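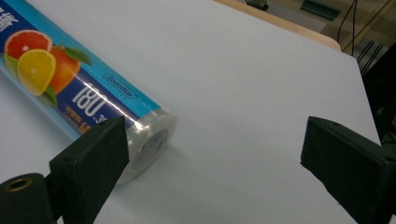

Rollo de plástico para alimentos en funda impresa azul, con motivos de cítricos, sobre una mesa blanca.

Tranley incorpora los rollos de film y bolsas a su guía de orden para cocinas

PLISVILLE, enero. Tranley ha publicado la segunda edición de su guía técnica de almacenamiento doméstico, que dedica un capítulo de 9 páginas a los consumibles en rollo: film transparente, bolsas para alimentos y papel de horno.

El documento recomienda guardar los rollos en posición horizontal, en cajones con una altura libre mínima de 200 mm, y conservar la funda original hasta agotar el producto. Los extremos del rollo deben quedar separados de cuchillos y ralladores.

«La funda protege el borde del film y mantiene a la vista los datos del envase», señala Farhad Karimi, responsable de contenidos de Tranley.

La guía incluye 26 fichas de distribución de cajones, elaboradas con el estudio de mobiliario Estinon, y puede solicitarse sin coste en la sede de Tranley en Plisville.

Contacto de prensa: Emmett Lyons, Tranley.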